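# How to judge a page-turning robot before it changes your reading room

27/11/2018

Vendors will tell you that two robot arms and a camera can take over the dull half of a book scanning job. Maybe. Before you sign anything, run the trial below with your own books and your own people.
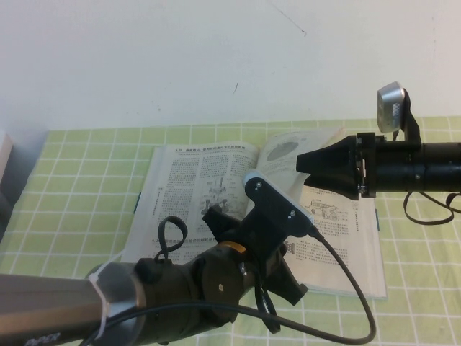
## Step 1: Write down what the job is now

Sit with the people who scan. Do this before the sales visit, so the vendor's word for the job doesn't become yours. At Bondside, where I worked on the records side, the order form said "page turning." The staff list was longer: check the spine, flatten the gutter, turn, look for a stuck pair, shoot, check the shot, note anything torn. Turning was the part they could do while thinking about something else. It was also when they spotted most of the trouble.

Leave a column for how often each task goes wrong and who fixes it. You'll need it in Step 5.

## Step 2: Pick bad books

A demo book is always a good book. Bring your own, and include:

- a thick paperback that won't stay open
- something with yellowed or brittle pages (a copy you can afford to lose)
- a manual with line drawings close to the gutter
- a volume with thin paper where two pages like to travel together
- at least one title in a script the vendor's staff can't read

That last one matters more than it sounds. If a Chinese engineering handbook skips from one section to another, a person who reads Chinese may catch it on the spot. An operator who doesn't will need the page numbers, and older books sometimes print those in awkward places or leave them off the plates.

## Step 3: Set up the table the way you'd really use it

Don't let the trial happen on a bench you'll never own. Use your table, your light, and whatever cloth or mat you normally put under the books. A soft cover can shift when the book is pushed, and you want to find that out in the trial.

Look at the cables. A cable lying across a book is a cable that can drag on a page, and it's one more thing for an operator to lift clear. Ask where each one will run when the arm is at the far end of its reach. If the answer is "we'll tidy that up in the final install," write it down and ask for a drawing.

Then look at shadows. Anything held above a page can throw one. If the gripper has to back away before each shot, that time belongs in the page rate.

## Step 4: Run 84 pages and time everything

We used 84 because it filled the slot between opening and the first break. Your number can be different, but fix it beforehand and don't let anybody restart the count after a bad turn.

1. Start the clock when the book leaves the shelf.
2. Let the vendor's operator run the first book.
3. Let one of your own people run the rest, with the vendor at least 2 meters away.
4. Log every time a human hand goes near the book, and why.
5. Stop the clock when the last image has been checked.

Step 3 in that list is the one vendors argue with. Nenau, the integrator we dealt with, wanted their technician to "assist." I'd say no again. Your staff won't have a technician on an ordinary afternoon in June.

## Step 5: Work out what happens to the people

Go back to your task list and mark who does each item once the arms are in. In our case, 4 tasks moved to the machine and 2 new ones turned up: clearing faults and reviewing doubtful images. Both are tiring in a way the old job wasn't. You watch, you wait, and you have to be quick when something goes wrong.

Ask these before you agree to any savings figure:

- Does one person mind one station, or are they expected to mind several?
- Who can press stop, and will they be asked to explain it?
- Is the reviewing work paid at the old rate?
- Can staff still pull a fragile book and do it by hand?

The Jiren project proposal promised that scanning staff would be "freed for higher value work." I asked what work. The reply ran to a page and named none.

## Step 6: Read the rate claim slowly

If a quote says 2000 pages a day, find out which day. Does it include loading? Checking? A second pass for missed pages? Ask for the log behind the number. If there's no log, use your own from Step 4 and ignore theirs.

## Step 7: Decide small

Rent one station, for one kind of book, with an end date. Keep the manual bench standing. We kept ours, and the Xie collection went through on it by hand, since the bindings were too tight for anyone to risk a gripper on them.

If the vendor won't rent, I'd wait a year and ask again.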